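キャディ噛み込み(キャディかみこみ)

キャディ噛み込みは、ロボットでデスクトップPCを分解・組立するときに、ハードディスクを載せた樹脂キャディがドライブベイの途中で斜めになり、押しても引いても動かなくなる故障のことです。英語圏の人はジャムとかウェッジングとか呼びますが、うちの界隈ではもっぱら「噛んだ」で通じます。この項目は、フルーフゲート(Fluvgate)というPC解体セルの面倒を見ている私が書いています。百科事典っぽい体裁のわりに話し言葉なのは、このwikiの昔からの流儀なのでご容赦を!

概要

3.5インチのハードディスクは、むき出しのままネジ留めされている機種もあれば、樹脂のキャディに挟んでベイに滑り込ませる機種もあります。噛み込みが起きるのは後者です。キャディは人間の指で扱うことを前提に作られているので、ちょっとしなるし、ちょっと遊びもある。人間なら「あ、引っかかったな」と思った瞬間に手首をくいっと動かして終わりですが、位置制御だけで動いているアームはそのまま真っすぐ押し続けます。で、噛みます。

よく混同されるのが「掴み損ね」で、こちらはグリッパの指からキャディが抜けてしまう現象です。噛み込みの場合は、掴むほうはむしろしっかり掴めています。しっかり掴みすぎているせいで姿勢の逃げ場がなくなる、と言ったほうが近いかもしれません。

名前の由来

いつ誰が言い出したのかはよくわかりません。私が最初に聞いたのはパムヴィル(Pamville)の工房で、アルベン・ソフティッチ(Arben Softić)さんが停止したアームを見るなり「噛んでる」と日本語で言ったときでした。彼は日本語をほとんど話さないのに、この単語だけは完璧な発音です。旧版の記事では「キャディ固着」という見出しになっていましたが、固着だと錆びたり貼りついたりした感じがしてどうも違うので、改題しました。

起こり方

原因はだいたい傾きです。ベイの溝に対してキャディがほんの少し回っていると、対角線上の二点だけが溝の壁に当たります。その状態で力をかけると二点の摩擦がどんどん大きくなって、押す力がそのまま固定する力に化けてしまう。引き出しを片側だけ持って押したときに斜めに引っかかる、あれと同じ理屈です。

傾きの出どころはいくつもあって、私の経験では次のものが多いです。

掴む位置がキャディの中心からずれている
筐体そのものが作業台の上で少し回っている
前の工程でベイの縁が曲がっている
キャディのバネ部分がへたっていて、左右で反発が違う
ケーブルがベイの入口にかぶさっている

最後のケーブルは地味に厄介です。電源ケーブルの束は一台ごとに寝かたが違うので、教示した軌道では避けきれません。SATAケーブルに至っては、ドライブを抜いたあとどこへ跳ねるか見当もつかない!

作業の様子

フルーフゲートでは筐体を横倒しにして、開いた側を上に向けて作業します。
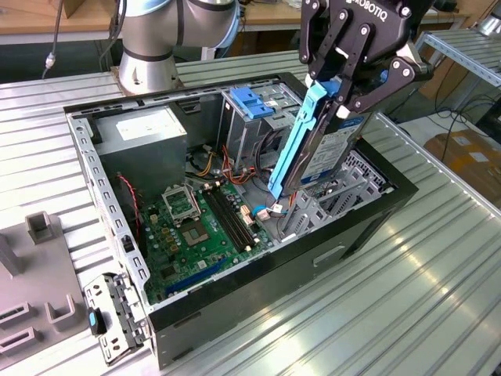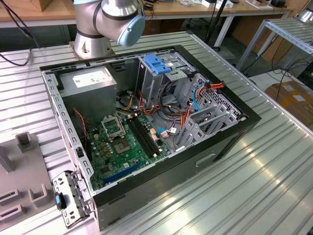
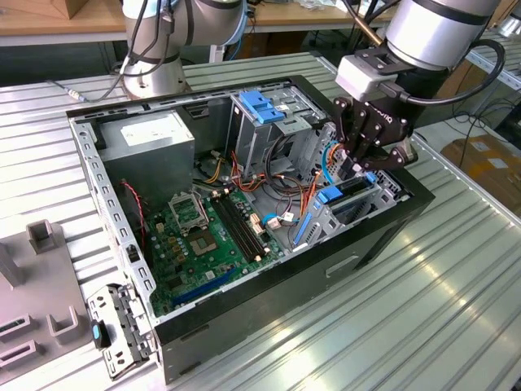
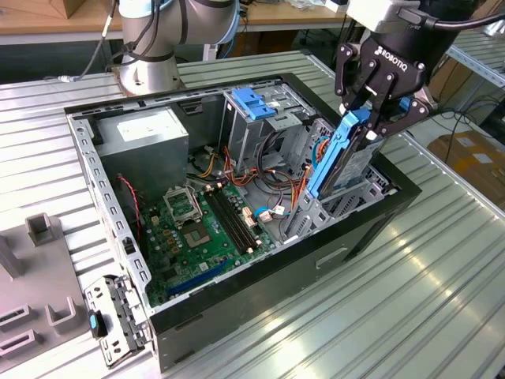 横倒しにしたPC筐体とロボットアーム。1枚目と4枚目では、グリッパが青いキャディ付きのハードディスクを掴んでいる。

フルーフゲートの停止事例

このwikiでいちばん参照されているのが、22年4月27日の停止です。アルバラード(Alvarado)という名前の制御プログラムに切り替えて間もない時期で、通算3188回目の挿入動作でした。切りのいい数字でもなんでもないのに、私はこの番号を一生忘れない気がします。

経過はこうです。キャディの先端がベイの入口に入ったところまでは普段どおりで、そこから先で力覚センサの値が上がりはじめました。当時の停止しきい値は200ニュートン。今思えばとんでもなく高い値です(前の作業の設定がそのまま残っていました)。アームは律儀にしきい値の手前で押し続け、タイムアウトの90秒が過ぎてようやく止まりました。私はその場にいたのに、音がしないので途中まで気づかなかったんですよね。派手な衝突なら誰でも非常停止を押しますが、噛み込みは静かなんです。

被害は、キャディの爪が欠けたのと、ベイの側板が少し開いたこと。それからグリッパの指先のパッドに溝がつきました。ドライブ自体は廃棄予定のものだったので実害なしとされましたが、データ消去前だったので、取り出すまで部屋に鍵をかけることになって、これがいちばん面倒でした。

取り出しでもうひと騒動ありました。停止後に自動復帰をかけるとアームが元の姿勢に戻ろうとするのですが、噛んだままのキャディを掴んだ状態でそれをやると、筐体ごと持っていかれます。アルベンさんが復帰ボタンに手を伸ばしかけた私の腕をつかんで止めてくれました。あのときは本当にありがとう。

安全上の注意

噛み込みで怖いのは、止まっているように見えて力が残っているところです。キャディはしなった状態で押さえつけられていて、いわばバネが縮んだまま。ここで指を突っ込んでキャディを外すと、跳ねます。側板の縁は鋭いので、手袋なしだとまず切ります。

うちの手順は次のとおりです。

一、非常停止を押す。もう一台のアームも必ず止める。
二、自動復帰は使わない。
三、手動モードで、押していた方向と逆に少しずつ戻す。
四、力覚の表示がほぼゼロになってから、グリッパを開く。
五、キャディを手で抜く。固ければベイの外側から側板を軽く広げる。

二台のアームが同じ台に向かっているセルでは、一の後半を忘れがちです。片方が噛んでいるあいだ、もう片方は何も知らずに次の動作を待っています。上流の信号が戻ったとたんに動き出すので、両方止まったことを目で見てから手を入れてください。

対策

いちばん効いたのは、しきい値を下げることではありませんでした。もちろん下げたんですが、下げすぎると正常なラッチのカチッという抵抗でも止まってしまいます。効いたのは、入口で一度わざと力を抜く動作です。キャディの先端が溝に入ったらグリッパをほんの少し緩めて、キャディが自分で溝に沿うのを待ち、それから掴み直して押す。ヴィオラ・フィオーレ(Viola Fiore)さんの案で、最初に聞いたときは落とすんじゃないかとひやひやしましたが、やってみたら拍子抜けするほど素直に入りました。

それでも抵抗が出たら、少し戻して角度を変え、もう一度。この再試行は4回までにしています。それ以上やるとキャディの角が削れて、かえって噛みやすくなるためです。回数を使い切ったら人を呼びます。

フラーネン(Flarnen)というセル間の監視ツールには、10月の更新で「力が上がっているのに位置が進まない」ことを見る警告を足しました。どちらか片方だけを見ていると正常動作と区別がつきません。警告音は私が選んだのですが、評判が悪いです。変えません。

未解決のこと

へたったキャディをどう見分けるかは、まだ決め手がありません。見た目ではわからず、掴んだときの指の開き幅で見る方法を試している最中です。それから、抜くときの噛み込みは挿入時よりずっと記録が少なく、この記事でもほとんど触れられていません。手元に事例のある方は、ノートページに書き足してもらえるとうれしいです。機種名と、キャディの素材と、そのときの力の記録があると助かります。

関連項目

掴み損ね
ラッチ誤検出
ケーブルの巻き込み
自動復帰の禁止条件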